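Vastemlow Forum - 7 replies - 58 shares

rustybolt70: Anyone else's gripper fingers sticking shut? Mine jammed Tuesday, halfway through folding laundry on the bed, and pinched my thumb!

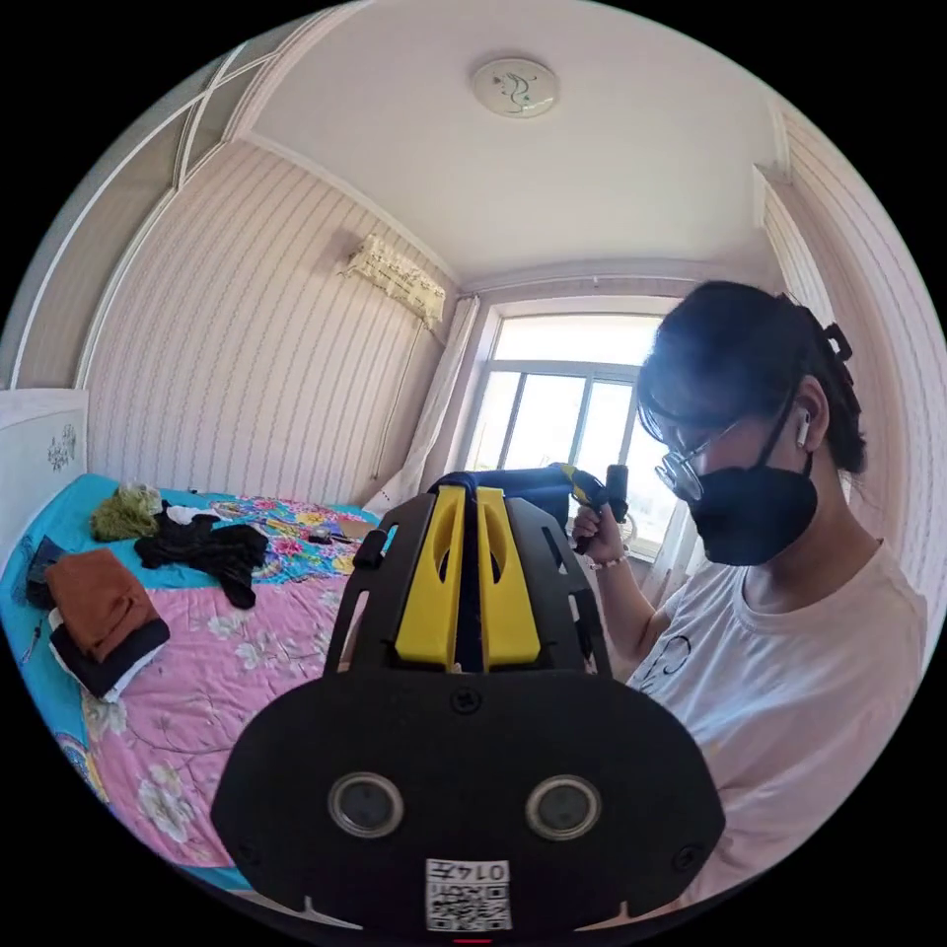 Filed under: Faults & Safety

vibeke_t: Oh, you poor thing - sounds like grit in the slide. Brush it out.

Stougaard: Disagree, I'd check the spring first, and please keep your thumb clear while you do.

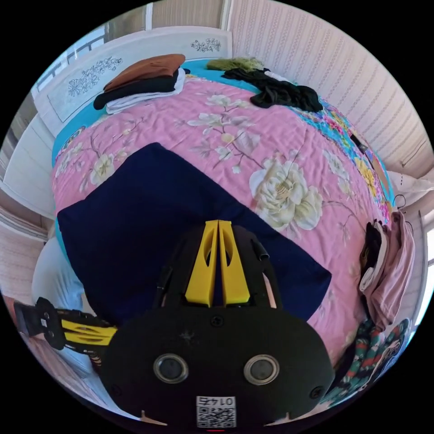 rustybolt70: Brushed it, still sticks near closed. Spring's next, thank you both!

Comments (1)
hjalti: Same fault here in March.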